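To: Irnance Residents' List
Subject: Re: Green bin collection, Rorineck precinct

Members are advised that kerbside organics collection in the Rorineck precinct moves to Monday from May. The contractor, Bridance, has confirmed that 11 streets are affected.

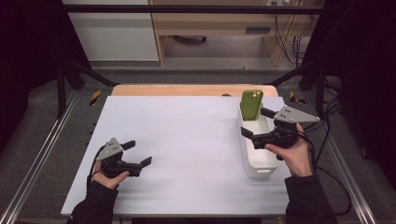

Valentin Barbu

Kitchen caddies may be collected from the Pfeiffer Street library. The limit is two per household.

> On behalf of our body corporate, could you please advise
> whether our organics day is changing?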